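News from the Wamgate workshop

Well, we've passed 500! I'd promised myself a biscuit when we got there and ended up having 2. For anyone new to these pages, we're collecting examples for the Plaltholm project, where a person guides the arm through an everyday job and the learning system gets the recording to chew over afterwards. Shoes have kept me busy since August, and I've grown oddly fond of them (soft knitted collars are so much harder to get hold of neatly than you'd think).

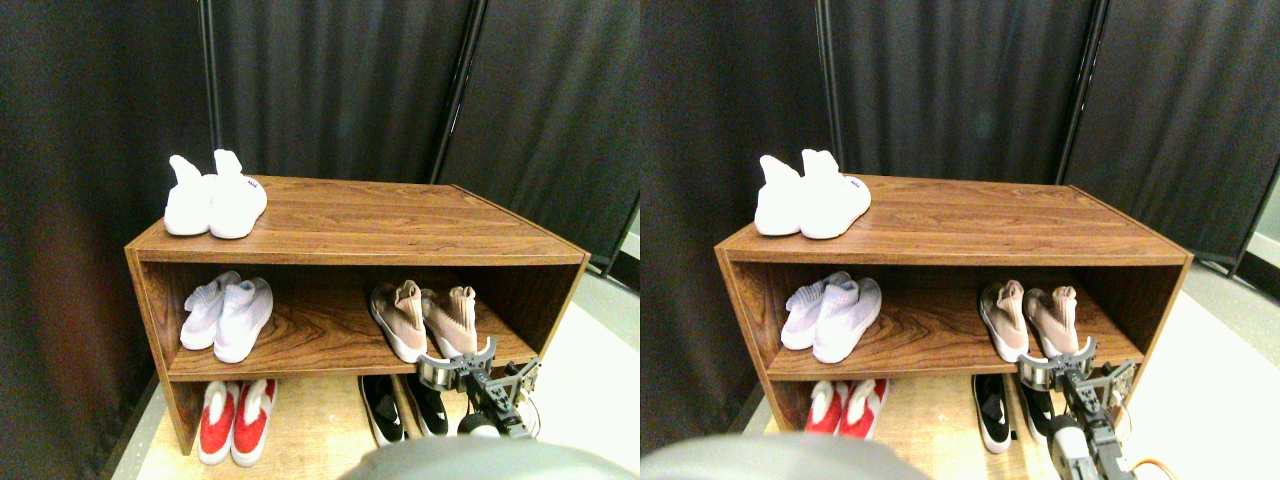
My own best run so far is 13 good goes before I fluffed one, and I'm told that's respectable for someone who still mixes up left and right on the controls. We keep the fluffs too, by the way, but they go in a separate folder with a note on what went wrong.

The other half of the work is stiff, awkward things. I spent a happy afternoon on metal frames, with knitted covers on the gripper's fingers, trying to come in a little differently each time. If every example is a copy of the last, the system only learns the one way in!
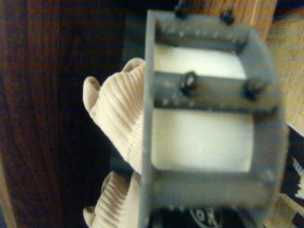
Verschueren wrote in after the last issue to ask whether we shouldn't slow down and do fewer, better ones, as more than 60 of the early recordings had to be labelled all over again. Fair point, and I've started checking mine before I go home. The next batch goes over to Standitley on 9th November.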